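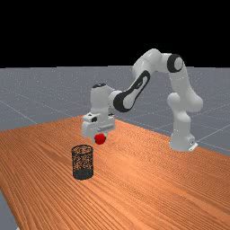 What happens to the people on the sorting line when the robots arrive at Guneck?

They keep their jobs and their pay grade, and most of them move from lifting and placing parts to setting up, checking and correcting the machines that do it.

10 November 2018 - Guneck, which sorts and packs small molded parts for toy and sporting goods makers, will put robot arms to work at its Dusura plant. The first 4 arms will take over the pick-and-drop stations at the front of the building, where parts are taken from a table one at a time and dropped into baskets for weighing. The arms are being set up by Wikström, an automation firm that has worked with the plant since the planning stage.

Pick-and-drop is the oldest job at Dusura and the one with the most complaints. A worker stands at a table, reaches forward, picks up a part, lets go of it over a basket and reaches again. Shifts at these stations have been limited to two hours for several years, and people still report sore shoulders and wrists. It is also the job new hires are most likely to leave.

"I did that work myself when I started here," said Liudmyla Karpenko, who manages operations at the plant. "You can do it well and still go home with nothing left in your arm. When we asked people which station they would give up first, we got the same answer from both shifts."

Every pick is tried out in simulation before it goes near the floor. Wikström builds a simple version of the station in software, with an arm, a table, a ball and a basket, and works on the reach, the grip and the point of release there. Operators from the plant sit in on these sessions and say what the software leaves out, such as parts that stick together or a basket that has been pushed out of place. Several changes have come from them, including a slower approach to the table and a higher lift before the arm moves across.

Training began in October. A group of 11 operators is taking a course called Wavari, which Wikström and the plant wrote together. It covers starting and stopping an arm, clearing a dropped part, changing a gripper, reading fault messages and adjusting a pick in the simulator. No background in programming is asked for. The course is held during paid hours, and the places on it were offered first to people who work the affected stations.

The new position is called cell operator. A cell operator looks after two arms, keeps the tables supplied, takes filled baskets to the scale and decides what to do when an arm stops. Checking parts for color and surface flaws stays with people, and the plant plans to give that work more time than it gets now.

Guneck has agreed to the following terms with staff at Dusura:

No one will be laid off as a result of this installation.
Employees who move to cell operator keep their current pay grade during training and move up one grade when they finish.
Employees who do not want to work with the arms may transfer to inspection, packing or shipping.
Any operator may stop an arm at any time and will not be asked to make up the lost output.

The schedule will change as well. With the arms in place, the late shift will run with 8 people at the front of the building, and those who would rather work days will be able to ask for it. The plant has had a waiting list for day shifts for a long time - Karpenko expects to clear most of it by spring.

"There are things we don't know yet," Karpenko said. "A ball is an easy part. Some of what we handle is thin or has an odd shape, and a person will be faster at that for a good while. Those stations stay as they are."

The first two arms will run next to staffed stations before the other two are switched on. Workers and supervisors will meet after 20 working days to go over stoppages, workload and any injuries or near misses, and the notes from that meeting will be posted in the break room. A decision on further stations will be made after that.

About Guneck
Guneck sorts, inspects and packs molded parts for manufacturers. Its Dusura plant runs two shifts.

About Wikström
Wikström designs and installs robot stations for small and mid-sized plants and trains the people who run them.

Press contact: Liudmyla Karpenko, Operations, Guneck, Dusura plant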